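We use cookies to remember your language and your cart. By staying on this page you agree. Accept | Settings

Rungrueang Pretend Ice Cream Shop — User Guide
Section 4: Setting up the table, first serving, and putting away

Last revised 19 Aug 2025

Please read this section before you give the set to children. Sections 1 to 3 explain the box, the cleaning before first use, and the spare parts. This section is for the adult who prepares the table. It can be a parent, a teacher, or the person who takes care of the play corner.

4.1 Before you start

The set can be used on any flat table. A low table is better for small children, so that they can see into the cup while standing. The table should not shake. If one leg is short, put a folded piece of cardboard under it first.

You need:
— the serving tray
— the cup
— the cones and the scoops
— a soft dry cloth
— the storage bag (Rotitz version only)

The Staveck version has the same pieces but comes in a box with a lid and not in a bag. Where the two versions are different, we write it in the step.

CAUTION: Small pieces. The cone and the scoop are not suitable for children who still put things in the mouth. Keep them in a closed bag or box when no adult is in the room.

CAUTION: The pieces look like food but they are not food. Do not mix them with real cones, real wafers or real ice cream on the same table. Small children can confuse them.

4.2 Choosing and covering the table

1. Clear the table. Take away pens, cups with drinks, and scissors.

2. Wipe the table with the dry cloth. Crumbs under the tray make it rock when a child leans on it.

3. If the table top is shiny, cover it with a plain dark cloth or a mat. The pieces have light colors and children find them more easily on a dark ground. A pattern with small flowers or dots is not recommended, because a small scoop can be lost in it for a long time.

4. Pull the cloth flat and tuck the corners under. A cloth that hangs down in front will be pulled by somebody sooner or later, and everything comes with it.

Note: In a classroom you can hang curtains behind the table to make a shop. Do not hang them from the table itself. Use a rail or a string fixed to the wall, and leave the front open for the customers.

4.3 Placing the tray

1. Hold the tray with both hands and lay it down flat. It should be near the side where the seller stands.

2. Leave a space as wide as a hand between the tray and the edge of the table. Do not let the tray stand out over the edge.

3. The tray does not have to be straight. Many children turn it a little so that it is comfortable for the arm, and this is fine. Correct it only when it goes too near the edge.

4. Press lightly on each corner. If the tray moves up and down, lift it and look for something underneath.

The tray has no heating and no cooling. Do not put it in the freezer to make it feel "real". Very cold plastic can crack when it falls, and the guarantee does not cover this damage.

4.4 Placing the cup

1. Put the cup behind the tray, as seen by the seller. The open side is up.

2. Keep free space on both sides of the cup. Two children may want to reach for it at the same moment, one from the left and one from the right, and when the space is too narrow the cup is knocked over.

3. Look inside the cup before each game. Children like to hide things there.

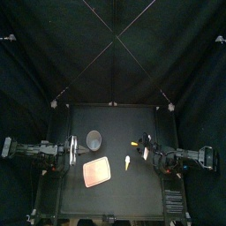
The cup can be the waiting place for a cone, or it can be the place for "money", or a rinsing cup for a pretend spoon. Decide this with the children before the game begins, otherwise there will be a discussion in the middle of the queue. With very young children we suggest only one use per day.

Do not pour water into the cup during the shop game. Water on the table makes the cloth slippery, and wet scoops do not stay on the cone so well. If the children ask for water, finish the shop game first and move to the sink.

4.5 Setting out the cones and scoops

1. Take the pieces from the bag or box one after another. Please do not pour everything out on the table at once. The cones roll in a curve, and they roll further than one expects.

2. Lay the first cone on its side, next to the tray. It does not stand by itself on its narrow end.

3. Put the scoop on the wide end of the cone and press gently. Do not use force and do not turn it like a screw.

4. Lay the finished ice cream down again with the scoop resting on the table. Check that the scoop did not come loose.

5. Keep one cone without a scoop beside the finished one. The children see then which piece goes where, and you do not have to explain so much.

Note for the Sarkow extension: the Sarkow scoops are a little larger. They fit on the same cones, but they fall off more easily when the cone is held pointing to the side. We recommend them from the second year of kindergarten.

CAUTION: Do not use glue to fix a scoop. Glue makes hard edges, and the pieces cannot be cleaned correctly afterwards.

4.6 The first serving

Play the first round yourself, slowly, with one child as customer. It takes a few minutes and it saves you many questions later.

1. The customer says what he or she would like. One short sentence is enough.

2. The seller picks up an empty cone with one hand, near the wide end. Holding it by the point looks elegant but the cone tips over.

3. With the other hand the seller puts on the scoop.

4. The seller holds the ice cream over the tray while handing it over. If it falls, it falls on the tray and not on the floor.

5. The customer takes it, says thank you, and pays if you play with money.

6. When the customer has "eaten", the cone comes back to the table. Take off the scoop and lay both pieces down separately.

After this, change the roles. A child who has been customer first is normally a more patient seller.

Variation A — Order in the cup. The customer wants the ice cream in a cup. The seller puts the cone into the cup with the point down, and hands over the cup with two hands. This is a good exercise for children who grip too hard, since the cup tilts if they press only on one side.

Variation B — The silent shop. Nobody speaks. The customer points, and the seller must look carefully. We were doubtful about this one when a kindergarten wrote to us about it last March, but we have tried it and the children concentrate very well.

Variation C — Left hand, right hand. All pieces on the left of the tray may be taken only with the left hand, and all pieces on the right only with the right hand. For handing over, both hands may come together above the tray.

4.7 If something does not work

The scoop falls off immediately.
Check if the wide end of the cone is dirty. Dried soap is the usual reason. Wipe it with a damp cloth, dry it, and try again.

The cone rolls away.
Lay it so that the point is toward the middle of the table. You can also lay it against the border of the tray.

The tray slides.
Put a thin rubber mat under it. The sort that is used for kitchen drawers is good. Cut it smaller than the tray so it is not visible and cannot be pulled out.

The children fight about the seller's place.
Use a kitchen timer. Short turns are better than long ones.

The color of the tray has become lighter.
This happens if it stands in a window with much sun. It is not dangerous, but it cannot be repaired. First check that it is not only a reflection from the lamp.

A piece is missing.
Look in the cup, then under the cloth, then in the pockets of the customers. Single pieces can be ordered with the part numbers: cone 14, scoop 79, cup 100, tray 444. Please write the number in the order form and also the color.

4.8 Putting away

1. Tell the children that the shop closes soon. Allow two more customers.

2. Separate all scoops from the cones. Pieces which are stored together for weeks become difficult to separate.

3. Wipe the cones and scoops with a damp cloth and lay them on the tray to dry. Leave space between them.

4. Wipe the cup inside and outside. Let it dry upside down.

5. Rotitz version: put the small pieces into the bag, pull the string, and lay the bag beside the cup. Staveck version: put the cup in the box first, then the small pieces around it, and the tray flat on top. The lid closes only in this order.

6. Shake the table cloth over a light floor, so that a forgotten piece can be seen.

CAUTION: Do not store the set above a radiator or in a closed car in summer. The tray can bend. A bent tray should not be pressed flat again by hand.

Cleaning with soap and the question of the dishwasher are explained in Section 5.

Comments (4)

playcorner_north
Thank you for the dark mat tip. We had a white table and I was always looking for the scoops. Is there a mat you sell with it?

Reply from Rungrueang support
We do not sell a mat at the moment. Any plain one is good if it lies flat.

twinsandtea
Variation A is the favorite in our house. My only complaint is the bag string, it is too short for my son to pull open alone. Maybe this is on purpose?

mossgreen
Does the part number for the scoop also work for the Sarkow size? I ordered once and got the small one. It fits but my daughter noticed the difference at once and was not pleased.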